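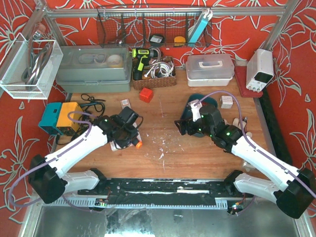

Thread no. 413, page 1/2

We use cookies to remember your settings and to see which threads people read. Accept all | Manage choices

Okay friends, I promised a wallpaper thread back when we were still living out of boxes in Ustetley, and now that the dining room is done (well, done except for the bit behind the radiator) I'm finally sitting down with a cup of tea to write it. Get comfy, I do go on.

First thing – I was a plain-white-walls person for most of my adult life. My grandmother had paper in every room, even inside the closets, and I thought it was the fussiest thing in the world. Then I turned forty and started missing that house something terrible.

So if you're on the fence, my advice is to begin with big flowers. I know everyone says small room, small pattern. I did that in our first hallway and from the front door it just looked like the walls had a rash. A great big lily gives your eye somewhere to sit down.

And red! People are so scared of red. A red ground with a white outline drawing on it is much softer to live with than a solid red wall, I promise, since the white keeps breaking it up. My sister painted hers plain red and had gone over it in beige by June.

Now the money part. I got three quotes for having it hung and the middle one was $1,405, paper not included, which made me go and lie down for a while. We did it ourselves over two weekends and I only cried in one of them.

Big patterns have a long repeat, so read the label before you order. You lose a fair amount off every roll just getting the petals to meet up. I didn't leave enough extra and had to go back to the shop in Hinent, where they'd moved on to a new batch, and the new batch was a hair more orange than the old one. It went behind the china cabinet.

Please buy the good paste. I used the Stillano ready-mixed for the long wall and something cheaper for the short one, and I'll let you guess which one I was pressing back down with a spoon at eleven at night.

Corners: don't try to wrap a full strip around an inside corner. Old houses don't have straight corners, ours surely doesn't. Cut the strip so a little bit turns onto the next wall, then start fresh from a new plumb line and overlap. You'll lose part of a leaf and you'll be the only person on earth who knows where.

If you want to carry the same paper onto the side walls (I did, I love that wrapped-up feeling), start in the middle of the back wall and work outward both ways. That puts your prettiest bloom right where everybody looks when they walk in.

Wood looks lovely against it, by the way. I was all set to paint our old table and I'm so glad I held off. Brass lamps too – anything warm. The cool gray rug we brought with us looked miserable in there and has gone to live upstairs.

A few of you asked about the Mersha sample books. Yes, they'll mail them out, and yes, do it. Tape the sample up and leave it through a rainy day and a sunny one, and have a look with the lamps on too. Mine was up so long the dog stopped barking at it.

Page 2 will be ceilings, because I have opinions about ceilings. Send me your hallways in the meantime, I want to see every one!

3/25/22

413 likes · 2 shares

More from this author
Getting old paste off plaster without losing your temper
What I'd put in a dark stairwell
The closet paper at my grandmother's house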